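# The Long Return of the Town Market Hall

For most of the last century, the covered market was the place where Buvside bought its dinner. Farmers from the Bidier valley arrived before dawn, paid a small fee at the north gate, and sold until the stalls were bare. The hall closed as a food market when the ring road opened, and for many years it served as a storage depot for the city's street lamps and road salt.

It is now a market again. The reopening followed a long period of planning by the city's Office of Public Property, which owns the building, and the Bratar Foundation, which paid for the repair of the roof. The two bodies agreed at the outset that the hall should sell food to local households on ordinary weekdays, and that the rents should be set accordingly.

That decision shaped nearly everything that came after. A stall at Buvside is leased by the quarter, with the first quarter at half the normal rate. Growers who farm within the valley are offered places before any other applicant. Restaurants may buy from the stallholders but may not hold a lease themselves, a rule that drew strong objections during the public hearings and remains under review.

The hall has space for 400 linear feet of counter, divided among growers, bakers, two butchers and a fishmonger. The floor is the original brick, lifted and relaid over new drains. The iron columns were stripped and repainted in the dark green shown on the earliest surviving plans. Visitors who remember the depot years often remark on the light, as the glass along the ridge had been covered with tar paper and has now been replaced in full. 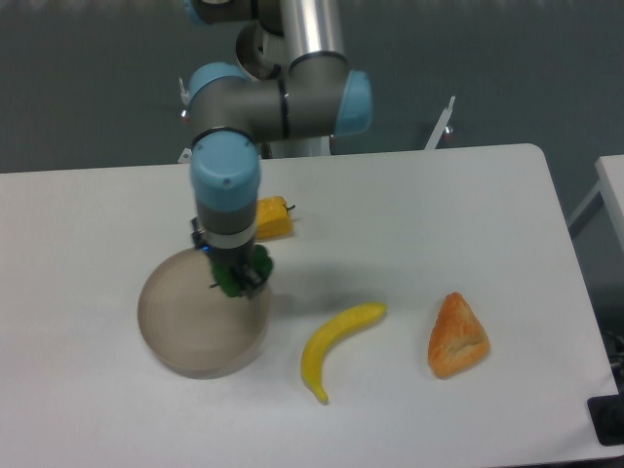 **BUVSIDE, November** - The morning trade begins at six, when the north gate is unlocked and the first vans are admitted in the order of their stall numbers. By half past seven the growers are ready for customers. The early buyers are mostly older residents of the streets behind the river, and they tend to come with a list.

Maksym Levchenko manages the hall on behalf of the city. He came to the post from the wholesale trade and has kept some of its habits, including a written log of every delivery that arrives late. He regards the log as the most useful document in his office.

"A market depends on people knowing what they will find and when they will find it," Mr. Levchenko said. "If the bread is late twice in a month, the customer makes other plans. We can repair a roof more quickly than we can repair that."

The bakery at the center of the hall, Papadopoulos, was among the first to sign a lease. The family had sold from a van for 11 years and had not previously held a permanent counter. Its sesame rings are usually gone before ten. The business now bakes a second batch at midday for shoppers who cannot come in the morning, and other stallholders have begun to adjust their own hours to match.

The question of hours has occupied the city more than any other. The hall currently closes at two, in keeping with its old charter. A petition signed by 1,000 residents asks for one late opening each week, so that those who work regular shifts can shop there at all. Stallholders are divided. Growers who rise at three to pick and load have little wish to stand at a counter until evening - and few can afford to hire someone to do it for them.

A trial is expected in the spring. Under the plan now before the city, 19 stalls would stay open until seven on a single evening, with the lease for that day reduced by a third. Growers who prefer to leave at two would be able to pass their remaining stock to a shared counter, staffed by the hall and charged at a fixed rate per crate.

The upper gallery, which once held the offices of the market clerks, has not yet been restored. Its stairs are sound, but the floor requires new joists before the public can be admitted. The city has asked for bids on the work and intends to use the space for cooking classes and a small archive of market records, among them the gate ledgers kept by the clerks.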